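Zamura home grippers
thread, April 23, 2023

1/ Our rules for recording with the hand gripper in bedrooms. I write them down because each new person asks me the same.

2/ Wipe the finger pads before every session. Check the screws by hand.

3/ Keep both fingertips in view when you start.

4/ Soft bags: grip slowly, and never pull one by the corner. A can on its side can roll, so approach it from above.
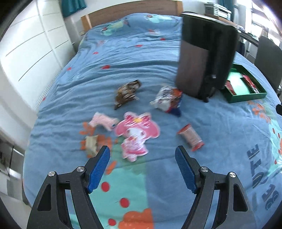
5/ Stop after 8 failed grasps and write it in the log. Do not delete them.

1340 views · 2 shares

Comments
"Same rule for cans at Hustano."
"Is the log format public?"

Related
Akgül pad care notes
Zitix grasp log template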